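Home About Archive Household Contact

Filed under: Household Administration

Retention and Disposal of Household Papers: A Revised Schedule

March 2, 2023

The schedule of household records first published on this site has been out of date for some time. Several readers have written to ask whether it still applies. It does not, and the present entry replaces it in full. Readers who printed the earlier version are asked to discard it, in particular the section on bank statements, which gave a longer period than is needed and took up the better part of a closet.

The revision follows a complete review of the papers held at this address. The review began in August, when a leak under the upstairs bathroom reached the hall closet and wet the bottom shelf. Most of what was damaged had no value. A small number of items did, among them the original survey of the lot and the receipt for the furnace. The survey was replaced through the county recorder at modest cost. The furnace receipt could not be replaced, and the warranty claim that depended on it was closed without payment.

At the conclusion of the review the holdings stood at 2,743 sheets, counting both sides of a printed page as one sheet and excluding photographs, recipes and sheet music. The count was taken by hand over several evenings. It was more than expected.

1. Scope

The schedule covers paper records created or received by the household in the ordinary course of its affairs. It includes tax returns and supporting papers, deeds and mortgage documents, insurance policies, vehicle titles, medical bills, warranties, school records, correspondence with public offices, and utility statements. It does not cover family letters. Family letters are discussed at the end of this entry and are subject to no period of any kind.

The schedule reflects the practice of one household in Drellgate. It is not legal or tax advice. A reader who owns a business, rents out property or has been through an audit should speak to a qualified person before disposing of anything.

2. Permanent records

The following are kept without limit of time: birth, marriage and death certificates; adoption and naturalization papers; military discharge papers; wills and trust documents, with the superseded versions marked as such on the first page; the deed and survey; pension and retirement plan documents; immunization records; and final school and college transcripts.

These are held in a single steel box on the ground floor. The box previously in use was sold as fire resistant, and its lid had warped enough to admit a pencil. The replacement is a Wosura document box in the smaller of the two sizes offered. It takes letter-size papers flat but will not take a legal-size folder without a fold, and the deed has accordingly been folded once along its existing crease. In hindsight the larger size should have been bought. The key is kept elsewhere in the house, and two adults in the household know where.

3. Records kept for a fixed period

Tax returns are kept permanently in this household as a matter of preference, although the supporting papers are not. Supporting papers are kept for seven years from the date of filing. Papers that establish what was paid for the house, and what has been spent to improve it, are kept for as long as the house is owned and for seven years afterward. The distinction between an improvement and a repair was a source of some difficulty in the review. A new roof is plainly the former. The position on gutters was less clear, and the gutter invoices were retained.

Home insurance policies are kept for 10 years after expiration. The earlier schedule called for their disposal upon renewal. A former neighbor on Jeon Road had occasion to make a claim on a policy that had lapsed several years before, concerning an injury that had taken place while it was in force, and the insurer asked for the declarations page. The longer period was adopted on the strength of that account.

Medical bills and the matching statements from the insurer are kept together for three years from the date of final payment. They should be stapled. A bill without its statement proves very little, and a number of hours in the autumn were given over to reuniting the two. Where no match could be found, the bill was kept one additional year.

Bank and credit card statements are kept for one year unless they support a tax return, in which case they move to the tax folder. Pay stubs are kept until the annual wage statement arrives and agrees with them. Utility statements are kept for one year. The household has an interest in comparing one winter's gas bill against the previous one, and for this purpose a single line per month is entered in a notebook before the statement is destroyed.

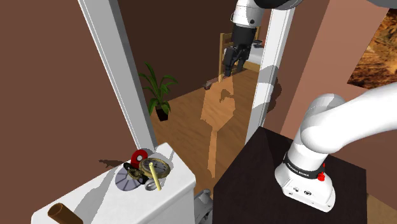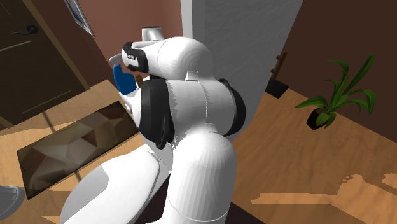
4. Warranties and manuals

This category produced the greatest quantity of paper and the least use. Manuals were found for a bread machine, a fax machine and a cordless telephone, none of which has been in the house for many years. The rule adopted is that a manual leaves with the appliance. If the appliance is given away, the manual goes with it in an envelope taped to the underside or the back.

Receipts for appliances present a separate problem. Receipts printed on thermal paper fade, and those kept in a clear plastic sleeve appeared to have faded sooner. All such receipts are now copied onto ordinary paper on the day of purchase and the copy is stapled to the warranty card. The copy should include the model and serial number, written out by hand if the receipt does not show them. It is far easier to read a serial number before a dishwasher is installed than after.

5. Arrangement

The previous arrangement used one folder for each company with which the household had dealings. Over time this produced a drawer of thin folders, many holding one letter. The new arrangement uses 16 folders in all, named by subject. "Water" holds everything to do with water, including the plumber, the water department and the correspondence about the shared drain. "Car" holds everything to do with the car. New papers go at the front. Folders are not subdivided, and it is suggested that readers resist the urge to subdivide them.

Incoming mail is placed in a tray on the kitchen counter and filed on the first weekend of the month. The tray is shallow by design. A deeper one was tried and was found to hold a good deal more than one month.

6. Electronic copies

Some readers will ask why paper is kept at all. The permanent records have been scanned and the copies are stored on two drives, one of which is held at the home of a relative. The scans were indexed using Stuno, a small cataloging program that assigns each file a number and a short title. The program is adequate. Its search function does not recognize plurals, so that a search for "policies" will not return "policy," and the titles were revised after this was discovered. An index was also printed and placed in the steel box.

Electronic copies are treated as a convenience, and the paper original governs in this household. Passwords are outside the scope of this entry. They were treated in the entry of two years ago, which remains in effect apart from the paragraph on security questions.

7. Disposal

Papers bearing an account number, a Social Security number, a signature or a date of birth are shredded. All other papers are recycled. The household shredder accepts a few sheets at a time and must rest after a short period of use, and it was not equal to the quantity produced by the review. The remainder was taken in 2 boxes to the shredding day held in the parking lot of the Drellgate library. Residents are advised to arrive early. The line reached the street by the middle of the morning, and boxes must be emptied at the bin and taken home again.

Staples may be left in. Binder clips may not. Window envelopes were accepted by the shredding company but are not accepted by the town's recycling service, a point on which the town's printed leaflet and its website disagree. The leaflet was followed.

Disposal is carried out once a year, after the tax return has been filed and accepted. It is recommended that a second adult look through the pile before it is destroyed. In the present review this step recovered a vehicle title that had been filed among the oil change receipts.

8. Family letters

No schedule can be given. Letters, postcards and cards bearing more than a signature have been placed in shoeboxes by decade, with the envelope kept where the letter itself carries no date. Rubber bands were removed. Several had hardened and come apart in the folds, and cotton tape has been used in their place. The boxes are on the upper shelf of the bedroom closet, which shares no wall with any plumbing.

A number of letters in pencil are becoming difficult to read, and these will be typed out over the coming year. The work proceeds slowly, owing in part to the handwriting and in part to the fact that one stops to read them.

Corrections to this schedule may be sent by way of the contact page. Questions concerning the retention of pet vaccination records have been noted and will be addressed in a separate entry.

Contact | All text copyright of the author | Back to top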